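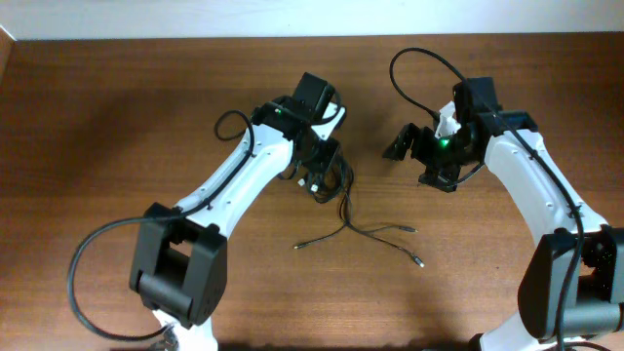 Thin black cables on a wooden table.

The drawer everyone has

Every home has one. In Ingeborg Teuber's apartment on Skestovgate it's the second drawer down, and she opened it for me with real pride. Old takeout menus! A key to a bike lock she sold years ago! Birthday candles, a Narketti matchbook, 3 kinds of tape.

I love these drawers. They're the one part of a house that never gets tidied for company, so they tell you what people do all day: what they fix, what they mail, what they meant to return in June.

Teuber has been writing down what's in other people's drawers for 2 years, and her notebooks now cover 200 kitchens. Rubber bands come up the most, then dead batteries, then cords that fit nothing in the house.

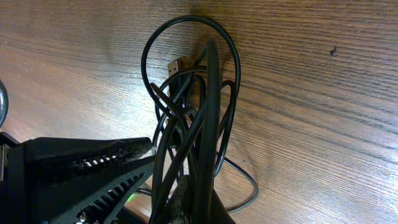

What she keeps

Her own favorite is a brass button off her grandfather's Skallel work coat (she has never found the coat). She wouldn't trade it for anything, and after holding it for a minute I didn't want to give it back either. The drawer closed on the third try.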